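August, notebook, bench side of the room

Canan wants the equipment list by the end of the month, so I'm writing down what I think before the Hägglund people talk us into the whole package.

Their quote for the second gripper set is 1,950, fingers and wrist camera together. The mat with the printed calibration grid is another 300. Gudrun says take both and be done with it. I'm not convinced by either. The fingers we have close and open, and I haven't seen a log where the finger was the thing that failed. When I asked Lovisa for one she sent me two, and both were cable faults.

The grid is a fairer argument. What we have now is blue painter's tape, put down by hand and never redone.

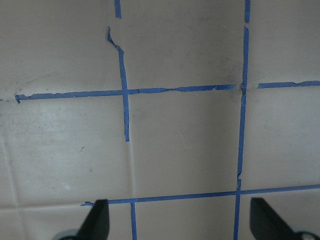 Maksym reckons we lose 60 minutes a week to re-registering the workspace. I'd like to see where that number comes from. He wrote it on the whiteboard before he had timed anything, and it has been quoted back to me twice since as if it were measured. If it's half that, the mat still pays for itself at some point, but then so does a fresh roll of tape and an afternoon.

Windo do a plain mat for 200, no markings. Edileuza used one at Pullness and said it crept under load. That was with a much heavier arm, so I don't know what it tells us. Asked her for the thickness, no reply yet.

My objection to the tape is the ends. Twisted, torn, folded over, and there are gaps in the lines where the vision code would like a corner.

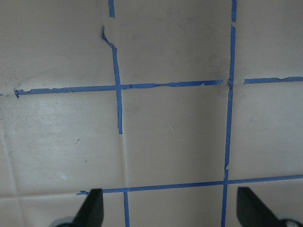
Photo: wrist camera, bench log

Canan's point, which I accept: if we budget for the mat we also have to budget for somebody checking that it is square to the base. Gultgate bought one and, as far as I heard, still keep a hand-measured offset in their config.

Proposal for now: no second gripper. Retape with a steel rule, time the registration properly for two weeks, then decide on the mat. Maksym to keep the times, on paper, with start and stop.

Still to ask Hägglund: is the camera sold separately? The quote doesn't say.

We use cookies to remember your settings. Accept / Manage preferences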